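Press cards at council meetings – who decides?

2 min read

gorau_reader
The Bellska council now wants reporters to carry a card that costs 50 a year. Without it you sit upstairs and can't ask questions. The Kediton paper has two staff and can't pay for both.

northlane9
Every town does this. The fee covers the desk and the sound feed.

gorau_reader
Lachance doesn't charge. I checked in August.

tallow
The fee bothers me less than the 9 day wait. If something breaks, you can't get in.

northlane9
They can still watch from upstairs. That isn't a ban.
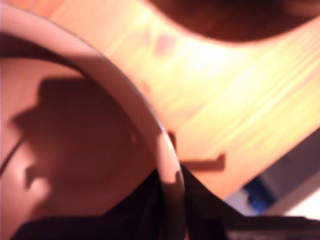
tallow
Watching isn't reporting – you need to ask the question and get an answer on the record. The petition has 500 names and I'd like more before the next vote. I have paper copies at my place if you don't want to sign online. Just come in and take one.

northlane9
I'll read it. Not promising to sign.

gorau_reader
Does it mention the wait or only the fee?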